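Recording Two-Handed Demonstrations With Hand-Held Grippers

Last revised in November. Applies to the Rasness task set and to any new task recorded with the Skultlow logging tool.

This page covers one recording session, from powering on the grippers to handing the episodes over for training. It assumes the logging tool is installed and the head camera has been calibrated.

1. Prepare the grippers

Switch on both grippers and wait for the indicator lights. Check that each marker cube is seated squarely on its mount. A cube that has shifted by even a few degrees gives a constant pose error, and the error will not show up until replay. Wipe the marker faces with a dry cloth. Open and close each gripper fully three times so the logger can store the width limits.

2. Check the head view

Put on the head camera and hold both grippers in front of your chest. Both cubes should stay in view through the whole working range. If one drops out when you reach down, tilt the camera and check again. Keep your wrists turned so that at least one marker face points back toward the camera.

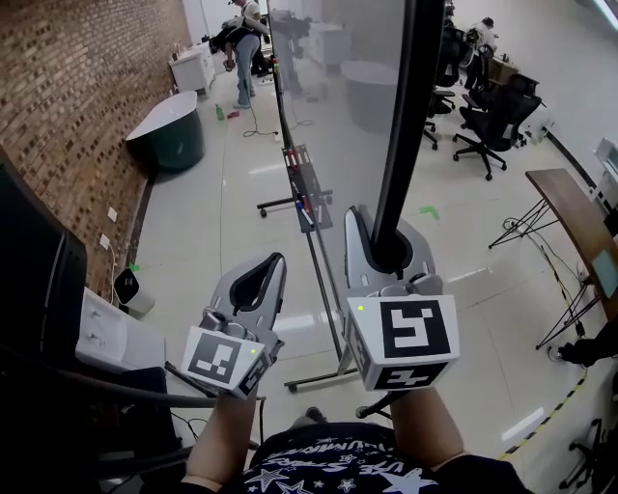

Head view with both cubes visible, right gripper closed on a pole.

3. Record an episode

Start with both grippers still for two seconds. The logger uses this pause to line up the streams. Perform the task once, at a steady pace, then hold still again and stop the recording. Keep each episode to one attempt. If you drop the object, finish the episode, label it "failed" and start a new one. Do not pick the object up and continue in the same file.

Vary the start position between episodes. The Rasness set asks for 2,000 episodes per task, and a set recorded from one spot on the floor trains a policy that works from one spot on the floor.

4. Check the gripper cameras

Open the gripper stream after every block of 9 episodes. The gripper body should fill the lower part of the view and the room should be sharp enough for tracking. Ceiling beams, brick and furniture edges all give usable features. Blank walls at close range do not. People moving in the background are acceptable as long as most of the view is static. Confirm that face blurring has been applied before any file leaves the recording machine. 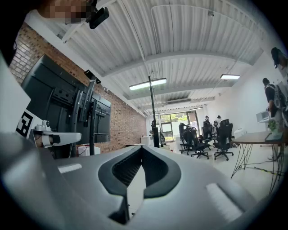 Seyoum wrote in to ask whether failed episodes should be deleted before upload, as 71 of the 129 in one early batch carried that label. Keep them. The filter runs at training time, and the failed files are also used to test the success detector.

5. Hand over

Run the sync check, fix any episode flagged for a missing stream, and copy the folder to the Hollwood share — the raw files as well as the processed ones. Note the task name, the operator code and any change of mount in the session log. Recharge both grippers before putting them away.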